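Halero Institute is pleased to announce that registration is open for its certificate course in introductory SQL. The course is delivered entirely online and takes seven weeks to complete.

Learners work through six modules, from simple queries to joins, grouping and basic database design. No earlier programming experience is required.

Each module closes with a short graded exercise. Exercises are marked by Joelle Matar and Fadi Awad, and written feedback is returned through the Ustari learning portal.

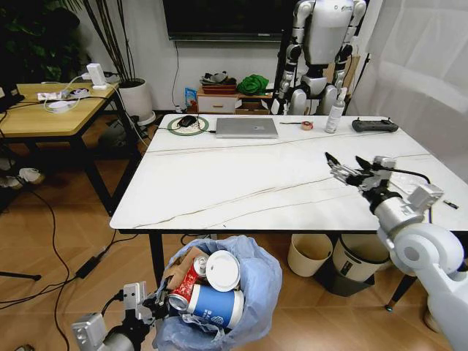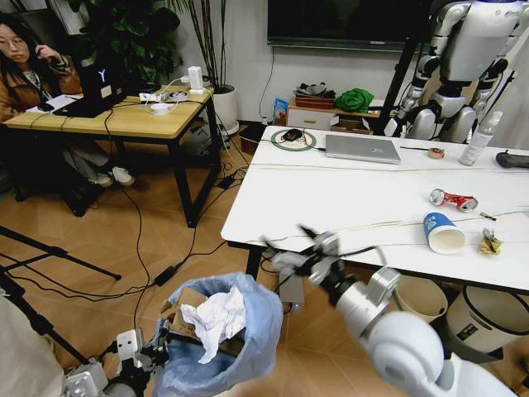
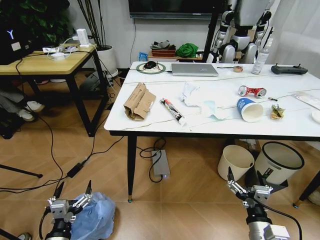 The final test has 32 questions and is scored out of 100. Learners may sit it once the sixth module has been marked – a second attempt is included in the course fee.

Please note that the reading list has changed. The chapter on stored procedures is now optional and will not be tested. Learners who enrolled before March may follow either list.

Employers wishing to enroll a group should write to Mireille Smadi in the admissions office. Group invoices are issued after the learner list is confirmed.

Certificates are sent as a signed PDF. Printed copies can be requested through the portal under "My Records".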